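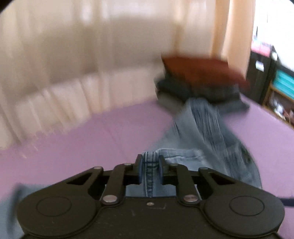 What Is an Update, and Why Does Your Tablet Always Want One?

Maybe you know this moment. You sit down to play, and a small window comes up and says: "A new update is ready." You press "Later". The next day it comes again. You press "Later" again. But what is it that the tablet wants so much?

Let us start with the word program. A program is a long list of instructions, written by people. It tells the tablet what to do when you touch a button, when you turn the sound up, or when you take a photo. All the games and apps are programs. There is also one very big program that takes care of all the others. It is called the operating system. When you switch the tablet on, the operating system wakes up first, and it goes to sleep last.

People make mistakes when they write, and also programmers do. A mistake in a program is called a bug. Some bugs are only funny. In a drawing app called Nimby there was once a bug that made every yellow line green, but only if you were drawing with the tablet upside down. A programmer named Catriona Tennant needed 9 days to find it. The mistake was one wrong letter in a very long file!

Other bugs are more serious. They are like a window that somebody forgot to close in the evening. A stranger can come in through such a window and look at your photos or your messages. Programmers call this a security hole. When they find one, they write a repair for it, and the repair has a nice name: a patch. You know patches from the knees of old trousers.

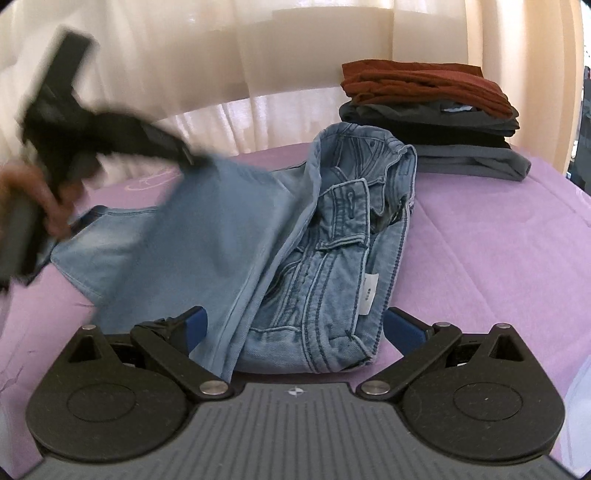 So what is inside an update?
An update is a package with patches for old mistakes, and often also some new things, for example new letters for the keyboard or a faster camera app. Your tablet gets the package over the internet and puts each piece in the right place.

Why does it take so long?

A big update can be 700 megabytes. A photo is perhaps 3 megabytes, so you can imagine how much has to travel to your home. After that the tablet must unpack everything. Then it checks that no piece is missing or broken. At the end it switches itself off and on again, because it is hard to repair a program while the program is working. Try to tie your shoe while you are running and you will understand the problem.

It is important that the battery is not empty during this time. Many tablets want the battery to be at least 50 percent full before they begin. You can also plug in the charger, then you are on the safe side.

How does the tablet know that the update is real?

This is a very clever part. The company that makes the operating system puts a secret sign on every update, which is called a signature. It is not written with a pen, it is made with very large numbers. The tablet looks at the signature and checks it. If somebody has changed even one small thing in the package, the signature does not fit any more, and the tablet says no.
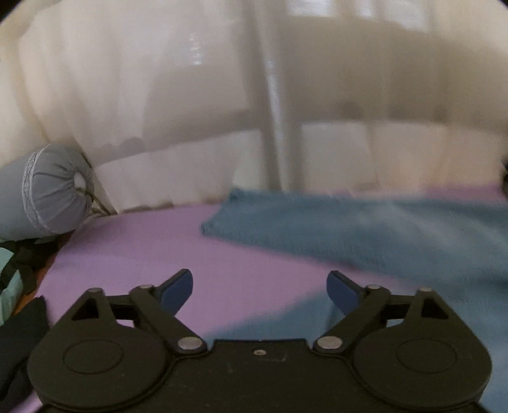

A gripper with two dark blue curved fingers.

Can you go back to the old version?

Sometimes you like the old version better. Maybe the buttons were bigger, or your favorite game ran faster. On some tablets it is possible to go back, but on many it is not. The company does not want the old holes to be open again. For this reason it is good to ask a grown-up before you press "Install", and to save your pictures in a second place.

Small dictionary

Bug: a mistake in a program.
Patch: a repair for a bug.
Version: the number that tells you how new a program is. Version 9 is newer than version 3.
Restart: to switch off and on again.

Something to try

Ask a grown-up to open the settings of your tablet or phone with you. Look for the word "About" or "System". There you can find the number of your version. Write it on a piece of paper, and look again in November. Is it still the same number?

Text: Henrik Bauerfeind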